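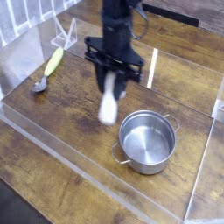 Rédigé par Evdokia Sfakianakis – relu par Hartmut Kramer
Cahier de l'atelier textile, février, 9 h 40

Objet : reprise des essais de teinture à la garance sur laine, lot Cluvari.

Les écheveaux reçus de la maison Sotiropoulos ont été pesés à sec avant toute opération. Le lot retenu pour la présente série représente 500 g, répartis en quatre écheveaux de même masse. Le cinquième, conservé sans traitement, servira de témoin et demeure dans l'armoire à l'abri de la lumière.

Mordançage à l'alun, selon la fiche en vigueur dans l'atelier. Montée en température lente, palier d'environ 2 heures, refroidissement dans le bain. La fiche prévoit un récipient en acier inoxydable, à l'exclusion de tout récipient en fer ou en cuivre. Il est rappelé que la série précédente avait donné des bruns ternes sur deux écheveaux ; Mme Fragkou attribue ce résultat à un dépassement de température au cours de la teinture, M. Liapis à la dureté de l'eau. La question n'est pas tranchée.

Teinture : racine broyée, trempée la veille, introduite dans un sachet de coton. Le bain est maintenu en dessous du frémissement. Relevé du thermomètre à chaque quart d'heure, valeurs reportées sur la feuille volante agrafée en page de gauche.

Observations après premier rinçage. Écheveaux A et B : rouge orangé, uni, conforme à l'échantillon de référence Cinska. Écheveau C : nuance plus claire du côté du lien, probablement trop serré – à nouer plus lâche lors de la prochaine série. Écheveau D : teinte légèrement plus froide, sans explication à ce stade.

Le pH-mètre Skundico dérive de nouveau. L'étalonnage a été refait en début de séance, puis en fin de séance, avec un écart sensible entre les deux. Les valeurs de pH du jour sont donc à considérer comme indicatives. Demande de remplacement de l'électrode transmise à Sunita Bhatt.

À faire :
– essai de solidité au lavage sur A et D ;
– exposition à la lumière, demi-écheveau B sous cache ;
– second bain sur le même sachet de garance, pour évaluer l'épuisement ;
– demander à Sotiropoulos la date de tonte du lot.

Ajout de H. K. : prévoir de l'eau déminéralisée pour un écheveau au moins, afin de vérifier l'hypothèse de M. Liapis. Le bidon entamé se trouve sous la paillasse du fond.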